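Two-arm collection station, table height, for recording demonstrations of short manipulation tasks. Supplied by Ullbridge as a bench package: upper body, two arms with parallel grippers, head camera, wrist cameras, recording software. The table itself is not included.

## Surface-cleaning task pack

The Hustus station ships with one task pack of the buyer's choice. Surface cleaning is the usual first order. An operator drives both arms through a wipe, and each attempt is saved as one episode with head video, wrist video, joint positions and gripper state on a common clock.

The pack asks for a plain, light-colored top with nothing on it except the mess and the wiping item. Brown marks on an off-white top give a policy enough contrast to learn where the dirt is. A folded towel set down within reach of one gripper is a standard starting layout.

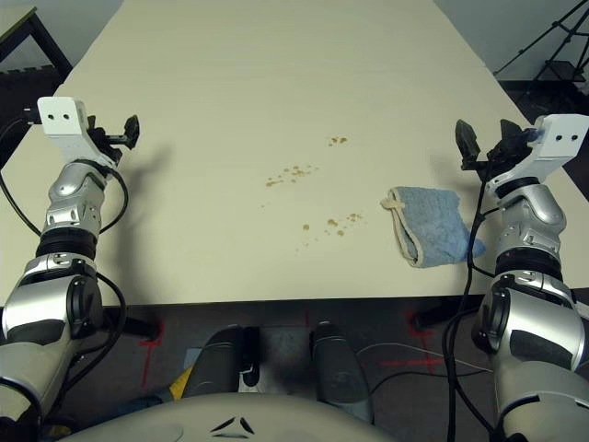
## Episode rules

- Vary the position and spread of the marks between episodes. Do not reuse a pattern.
- Start with both grippers clear of the surface.
- Grasp or press with one arm. The other stays open above the table and may be swapped in.
- Stop recording when the operator judges the top clean, or at the time limit set in the task file.
- Keep failed wipes. Label them `incomplete` and leave them in the set.

The pressing phase takes the most practice. Too little force and the wiping item skates over the crumbs; too much and the wrist joint trips its limit. The default limit suits sponges and folded cloth and can be changed per arm.
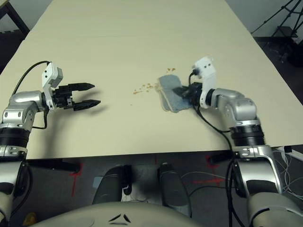 Operators with no earlier experience should plan on 15 practice episodes before any are kept. Senthil Gowda's notes on wiping strokes are included with the pack as a PDF and cover overlap, stroke direction and when to lift.

## Wrist cameras

One per gripper, fixed focus, mounted so that both fingertips stay in view when open. The head camera covers the whole work area but loses small spots behind the arms during a stroke. The wrist view picks up fine specks and thin streaks near the fingers. Both streams are needed for training - the reference policy does not converge well on head video alone.

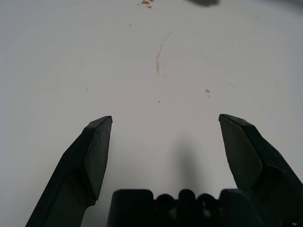

*Wrist view, gripper open over a marked tabletop.*

## Reference set

| Item | Value |
|---|---|
| Episodes, total | 2,019 |
| Labeled `incomplete` | 470 |
| Suggested minimum for a new site | 1,000 |

The reference set was recorded at Grastau under the direction of Arnout Van Loon. Buyers of the pack get the full set, including raw video. The October release fixes a clock offset in the right wrist stream; earlier copies should be replaced.

## Ordering

Spare fingertips and wrist cables are stocked by Nowakowski. Quote the station serial number. Task packs are licensed per station.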